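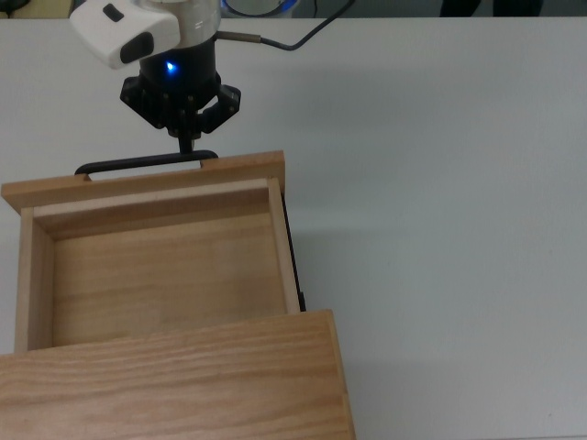 Light wood, black handle, drawer open and empty.

Workshop > Drawers > Sticking and Sagging
2 min read
May - by Milagros Mateos

Most advice on sticky drawers starts with a spray. I'd leave the can on the shelf. Silicone on a gritty slide makes gritty paste, whatever the label promises.

Empty the drawer first. Pull it all the way out and look at both slides under a lamp. Wipe them with a dry rag, then run an old toothbrush along the track.

Check the screws next - two loose ones will make a good slide feel worn out. Snug them by hand, no drill.

Still dragging? Kilian Wallner swears by candle wax. I've tried it on metal slides and noticed no difference. Replace the pair.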